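Put the Crime Log Back the Way It Was

Posted 06/02/2020

For years the Dirnside police department put out a log every morning. It was a plain list. It gave the time of the call, the block, what was reported and whether an officer went. If somebody broke into a garage on your street, you read it the next day and checked your own lock.

In November the log went away. In its place we got a map, built by a company called Fullow, with colored dots on it. The dots are grouped by month. You can click one and it will say "property" or "persons" or "other." It won't give you the hour or even the block, only the neighborhood. The department says the map is easier to use and protects the privacy of victims.

I think the change was a mistake and I think the city council should reverse it.

Start with what the old log was good for. Most crime here is small. It is thefts from cars, packages gone from porches, a bike taken off a rack. The department's own yearly report lists 2,515 calls for property offenses, and 515 of those were thefts from vehicles. Very few of these cases end in an arrest, and I don't blame the officers for that. There is usually no witness and nothing left behind. What does help is neighbors knowing about it while it is still fresh. Three cars gone through on Arriaga Street between midnight and four in the morning is useful to a person who lives on Arriaga Street. A dot marked "property" that shows up three weeks later is not.

Takeshi Iwasaki runs the hardware store on Arriaga and used to tape the log up by the register. He told me people read it while they waited for keys to be cut, and more than once somebody said they had a camera pointed at that corner and would go home and look. He has nothing to tape up now. A printout of the map is a gray page with spots on it.

The privacy argument deserves a fair answer. There are calls that shouldn't be in a public list at all, and domestic calls are the obvious ones. The old log already left them out. It gave the hundred block and never a house number, and it never named a victim. If the department has found a case where the log hurt someone, it should say so, and the rule can be made tighter. I asked for one and was told the concern was general.

I also asked what the map costs. The contract with Fullow runs for 2 years and I was sent a copy with the price blacked out, which I am appealing. The log was typed up by a records clerk before the day shift came on.

The other thing we lost was the property list. At the bottom of the log there was a short section on items that had been recovered and not claimed. Abimbola Sani got her daughter's bike back that way, after it had been gone since the summer. Small electronics turned up there a lot - phones, chargers, headphones. They are easy to carry off, and plenty of owners never file a report because they figure the thing is worth less than 100 dollars and the police have better things to do. So the item sits in a bag until it goes to auction. 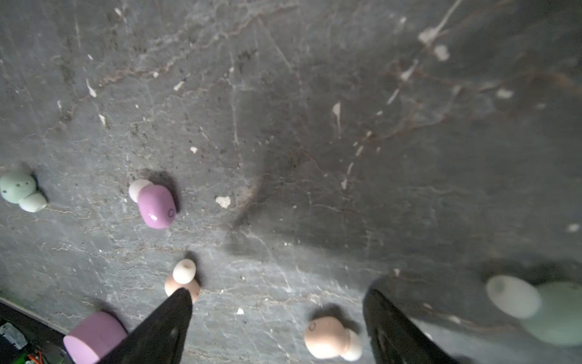 Wireless earbuds in several colors.

The department now says people can call the property room. I did, on two mornings, and left messages. You also have to know what to ask for, and you have to believe there is a chance it was found. The list took care of both.

Osus, the next town over, is smaller than we are and has fewer people in its records office. It still puts out a daily log with times and blocks. It also has a map, for those who like maps. I see no reason we can't do the same. Keep the dots if they are paid for, and put the list under them.

The council takes up the police budget next month. The records office will be one line in it, and the software will be another. I would ask the members to look at both lines, ask the chief why the log ended, and put it in writing that it starts again. Residents who want the same thing can send a letter to the city clerk before the hearing. Mine is already in.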